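**Bench automation at Arnow** is the use of small robot arms for sorting and kitting at the Arnow parts workshop in Hawthorne. It began with a single arm in October 2018 and grew to cover most of the short, repeated handling jobs in the building. The program is best known locally for the way it was run: the people who had done the sorting by hand became the people who teach and look after the arms.

## Background

Arnow packs spare parts for laboratory and kitchen equipment. Before the arms came in, kits were put together at long tables by a day crew and an evening crew. The work called for a good eye and a lot of patience, and a packer on a busy shift could reach for the same kind of part 300 times. Sore wrists and shoulders were a common complaint, and people tended to ask for a transfer within a year.

Rhonda Caron, then the evening lead, proposed trying an arm on the dullest kits first. The software, called Zindance, was set up by Simin Nouri, who spent her first weeks at the tables packing kits herself. Many of the grasping rules she wrote came straight from what the packers showed her, including which side to approach a part from when others stand close by.

## How the work is done

Each station has a plain table, an arm and a two-finger gripper. An attendant sets out the parts, chooses the kit on a screen and watches the first run. Parts don't have to sit in fixed spots, and this is the really wonderful thing about the system! Older machines at Arnow needed every piece lined up in a tray, and a tray knocked crooked could stop the line for half a morning. 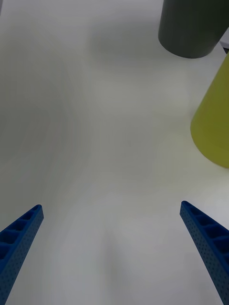

Teaching a new part usually takes one afternoon. The attendant guides the arm through a few pickups, marks the good ones, and lets it practice while other work goes on. Round shapes get extra practice time, as they can roll when nudged. Zindance held 74 taught parts by the summer of 2020, nearly all of them added by former packers.

## Effects on staff

The packer job was replaced by two new ones, attendant and trainer, both with higher starting pay. Carter Kowalchuk moved from the packing tables to become the first trainer and later wrote the handbook still used for new hires. Schedules became more regular, and the evening crew was folded into a shorter late shift.

Some of the changes were harder. The tables had been a social place, with four or five people talking across them, and attendants now work farther apart. Audrey-Anne Ouellet raised this at a staff meeting, and the stations were later turned to face each other in pairs. Lunch breaks were also lined up again.

Odd jobs and rush orders are still packed by hand.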